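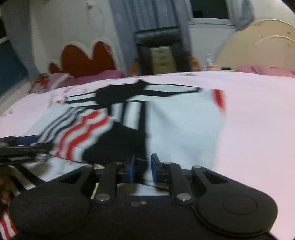
*Pince manuelle à coussinets bleus sur un vêtement à motifs noirs et rouges.*

**Memum publie son comparatif de coussinets pour pinces**

*7 août 2025.* Memum rend publics les résultats d'un essai mené avec Jastico sur la saisie de textiles souples. Deux modèles de coussinets ont été comparés sur la même pince manuelle, à raison de plus de 300 prises par modèle.

Les essais ont porté sur des vêtements étalés ou partiellement pliés sur un lit, avec des prises au bord, sur une couture et en pleine surface. 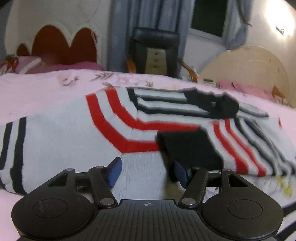 Le modèle souple a mieux tenu les mailles épaisses. Le modèle ferme garde l'avantage sur les tissus fins. « Les coutures restent le cas le plus difficile pour les deux », indique Consuelo Moya, responsable des essais chez Memum.

Une seconde série, confiée à Dong-hyun Oh, comparera 6 réglages d'ouverture. Le rapport est envoyé sous 48 heures sur demande au service technique de Memum.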